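Werkstatt-Tipps nach dem Vorführtag bei Bilmont

Wer in der Werkstatt mit Kisten voller Reststücke lebt, kennt das Versprechen: Bald sortiert das eine Maschine. Ich höre es, seit ich meine erste Bandsäge gekauft habe. Am 17. März 2018 hat Bilmont die Tore aufgemacht und den »Griff in die Kiste« vorgeführt, und weil der Eintritt frei war und der Kaffee auch, bin ich hingefahren. Mitgebracht habe ich eine Tüte Prospekte und ein paar Tipps, die mit Robotern wenig zu tun haben. Der Reihe nach.

Erst einmal zur Sache selbst. In der Halle stand ein Arm, davor eine Kiste mit Leisten, davor wir. Kagiso Mnguni führte vor und hatte ein Mikrofon, das er nicht gebraucht hätte. Der Arm fährt über die Kiste, überlegt, senkt den Greifer ab, überlegt wieder. Liegt die Leiste frei, klappt das ordentlich. Liegt sie an der Wand oder unter einer anderen, fängt das Stochern an. Ich habe bei einem Durchgang auf die Uhr gesehen: 70 Sekunden für ein Stück, das ich im Vorbeigehen herausziehe, mit der Brötchenhand in der Tasche.

Auf dem Plakat am Eingang stand »400 Teile pro Schicht«. Auf meine Frage, welche Schicht und welche Teile, bekam ich die Prospekttüte.

Trotzdem habe ich eine Stunde zugeschaut, und zwar vor allem den Kisten. Denn eine Maschine, die schlecht greift, zeigt einem sehr genau, wo man selbst schlecht lagert. Alles, woran der Greifer hängen bleibt, nervt mich zu Hause auch, ich merke es bloß nicht mehr.

Tipp: Kisten nicht zu tief

Tiefe Kisten sehen nach viel Platz aus und sind Gräber. In meiner Leistenkiste lag unten ein Stück Buche, das ich zweimal nachgekauft habe. Seitdem gilt bei mir: Füllhöhe höchstens 20 Zentimeter, darüber kommt eine zweite Kiste. Wer nur tiefe Kisten hat, legt einen Zwischenboden aus einem Rest Sperrholz ein. Zwei Griffmulden hineinsägen, sonst bekommt man ihn nie wieder heraus.

Tipp: Die Rückwand schräg

Das habe ich bei Bilmont abgeguckt und gebe es ungern zu. Ein schräg eingesetztes Brett an der Rückseite, und die kurzen Stücke rutschen nach vorn, dahin, wo man sie zu fassen bekommt. Bei langen Leisten bringt es wenig. Bei Dübelresten, Keilen und Klötzchen hat es mir den hinteren Winkel erspart, in dem sich sonst das Sägemehl mit allem anderen verbrüdert. Glattes Material nehmen, beschichtetes Regalbrett geht gut. Rohe Spanplatte bremst.

Tipp: Kisten festklemmen

Eine Kiste, in der man wühlt, wandert. Man schiebt sie mit jedem Griff ein Stück weiter, bis sie über der Tischkante hängt. Eine Einhandzwinge am Rand, fertig. Es muss keine teure sein, aber die Backen sollten Schutzkappen haben, sonst hat die Kiste bald Zähne. Wer die Stelle dauerhaft braucht, schraubt eine Leiste als Anschlag auf die Werkbank. Wer sie nur manchmal braucht, klebt die Leiste mit kräftigem Klebeband fest und zieht sie nach der Arbeit wieder ab. Länger als ein paar Wochen würde ich das Band nicht sitzen lassen, die Kleberreste bekommt man von geöltem Holz nur mit Geduld herunter.

Tipp: Kabel und Schläuche bündeln, aber locker

Am Roboterarm läuft alles am Arm entlang, mit einer Schlaufe am Gelenk, damit bei der Drehung nichts zieht. Genau diese Schlaufe fehlt bei den meisten Absaugschläuchen, die ich in Hobbywerkstätten sehe. Da wird stramm gebunden, und nach einem halben Jahr ist der Schlauch an der Schelle gerissen. Also: Kabelbinder gern, aber vor jedem Drehpunkt eine Handbreit Luft lassen. Klettband ist noch besser, das kann man nachstellen.

Tipp: Vorher nach Länge trennen

Thandeka Gumede, die mit mir am Absperrband stand, meinte, man müsse dem Ding halt sortierte Kisten hinstellen. Da habe ich gelacht. Wenn ich die Leisten schon sortiert habe, wozu brauche ich dann den Arm? Der Rat an sich stimmt aber. Drei Fächer reichen: länger als der Unterarm, kürzer als der Unterarm, Ofen. Was man beim Einräumen nicht sofort einem Fach zuordnen kann, ist meistens Ofen.

Tipp: Leisten parallel legen

Klingt pingelig. Kreuz und quer gelegte Leisten verhaken sich aber, und dann zieht man an einer und hat drei in der Hand, oder keine. Ich lege inzwischen alles in eine Richtung, bei jedem Einräumen, auch wenn es spät ist. An der Kiste in der Vorführung hatte man darauf verzichtet, vermutlich wollte man zeigen, dass es auch so geht. Ging es ja auch, manchmal. 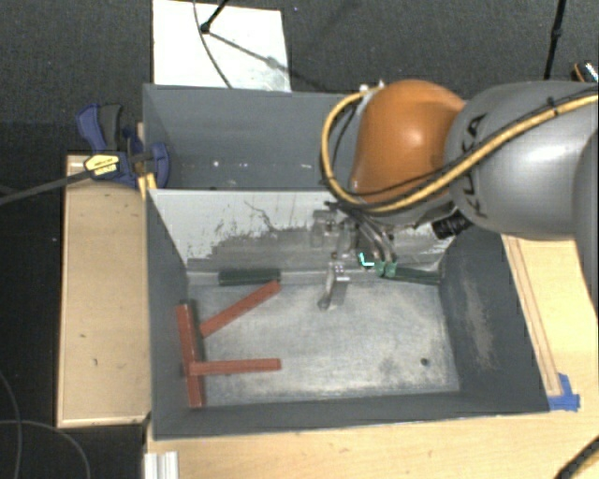

Sipho Potgieter schrieb mir dazu, ich sei ungerecht: Der Arm müsse gar nicht schneller sein als ich, er müsse nur weitermachen, wenn ich Feierabend habe, und 70 Sekunden mal eine ganze Nacht ergäben eben doch eine leere Kiste. Außerdem hätte ich bei der Bandsäge damals genauso gemault.

Das mit der Bandsäge stimmt. Die Rechnung mit der Nacht geht für mich trotzdem erst auf, wenn morgens niemand kommen muss, um die eine verkantete Leiste herauszuholen, an der alles hängt. Danach habe ich Herrn Mnguni gefragt. Seine Antwort war, das sei eine Frage der Integration. Mag sein. In meiner Werkstatt bin ich die Integration.

Was man für zu Hause nicht kaufen muss

Am Stand von Plikik gab es Kistensysteme »automationsgerecht« zu sehen, graue Kisten mit grauem Deckel. Der Deckel ist gut. Der Preis ist für einen Betrieb gedacht. Eine gebrauchte Stapelkiste vom Bäcker oder Gärtner tut es für Leisten genauso, wenn man sie vorher ausbürstet und auf Risse am Boden prüft. Die kleinen Greifer zum Mitnehmen, von Hand zu bedienen, taugen für Schrauben hinter der Werkbank. Ein Magnet am Besenstiel taugt dafür mehr.

Falls jemand selbst hinfahren will: Im April soll es noch einen Vorführtag geben. Festes Schuhwerk anziehen, der Hallenboden ist lang. Eigene Teile mitbringen und fragen, ob man sie in die Kiste legen darf. Meine 2 Eichenleisten wurden freundlich abgelehnt, das sei auf diese Teile nicht eingestellt. Fragen würde ich es trotzdem wieder, und zwar gleich am Anfang, bevor der Kaffee leer ist.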